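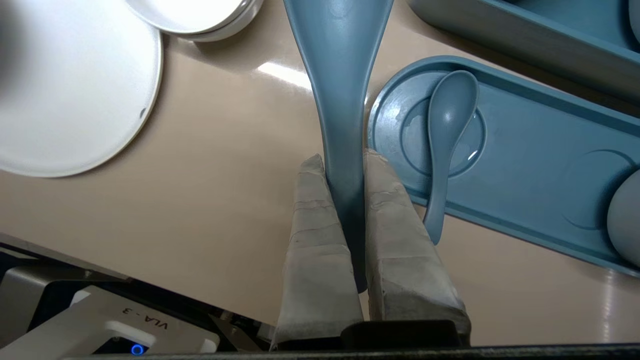
Washing and Drying Plastic Serving Utensils

These steps cover ladles, soup spoons and the molded trays they rest in. They apply to plastic pieces with a matte finish. Metal and wood are handled separately.

You will need dish soap, a soft sponge, a narrow bottle brush, two cotton towels and a basin.

1. Scrape off food and rinse each piece under warm water. Do not let soup or sauce dry in the bowl of a ladle.

2. Fill the basin with warm water and a small squirt of soap. Soak for 9 minutes. For tomato or curry stains, extend the soak to 30 minutes and add a spoonful of baking soda.

3. Wash the ladle bowl first, inside and out, then work down the handle to the tip. Use the soft side of the sponge. Scouring pads leave scratches that hold grease.

4. Wash the tray last. Run the brush around the edge of each round recess and along the inside of the raised rim.

5. Rinse in clear water until no suds remain.

6. Shake off the ladle and spoons and lay them on a towel, bowls facing down. Tilt the tray against a wall or backsplash so the recesses drain.

7. After draining, check the tray. Drops tend to stay on the flat part next to a recess. Blot them with the second towel.

8. Return the spoons to the tray only when both are dry. A spoon with its bowl in the recess and its handle over the rim can be picked up without touching the bowl.

Dishwasher use: top rack only, and only if the underside is marked for it. Skip the heated dry cycle. Our Skornora ladle warped at the neck after 2 cycles with heat on.

Replace any piece with a cracked bowl or a sticky surface that does not wash off.

Written by Adwoa Dramani. Soak times revised 6 December 2020.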